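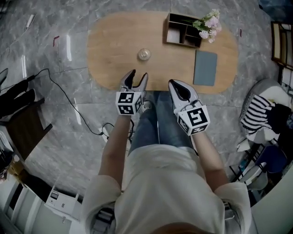 **Stasgate Owners Corporation – minutes, March**

Present: Edit Kiss (chair), Mortimer Strickland (minutes), owners of 12 lots. Apologies: Lyons.

Meeting opened 6.40 pm. Previous minutes accepted with one correction: the stormwater pit is on the Prakura Street side.

**1. Hot water plant**

Unit 2 is losing pressure overnight. Hisetti has inspected and recommends replacing the relief valve and both isolation valves. Quote excludes lagging. Strickland asked whether the existing pipework could be reused – Hisetti to confirm in writing.

Moved Kiss, seconded Strickland: accept quote, lagging to be priced separately. Carried.
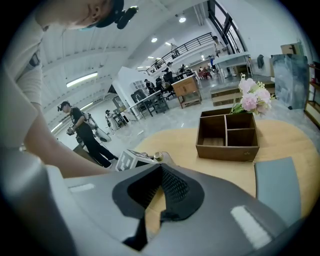 **2. Bin store**

Gate closer has failed again. Council will not collect from the laneway if the gate is found open. Kiss to order a heavier closer and have the hinge side packed out.

**3. Levies**

97 per cent of levies received for the quarter. The balance relates to one lot under a payment plan. No change to the plan.

**4. Car park lighting**

Two fittings out near the ramp. Sensor timing to be extended when the electrician attends. Colour temperature to match the existing fittings.

**5. Other business**

Request to keep bicycles on the level 2 landing declined – fire egress.

Closed 7.55 pm. Next meeting in May, same time.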